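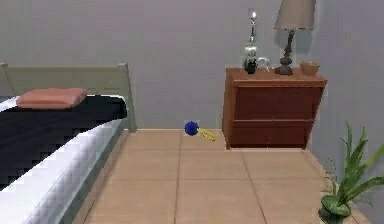
So it's Tuesday, almost midnight, and I'm on run 477 of the same bedroom, yelling at a planner about a rattle.

"It's on the floor," I told Kinsella. "The blue thing. Go get it!"

Kinsella (my planner, Noemi named it) thought for 16 seconds and plotted a gorgeous path straight to the plant.

Noemi Ostrowski rolled her chair over, eating my crackers. "Did you swap the axes again?"

"I did not swap the axes."

I had swapped the axes. I fixed the line, reset the room and hit go, and this time the path curved past the bed and stopped right over the tiles by the toy. We both screamed a little.

"Now ask it for the bowl," she said.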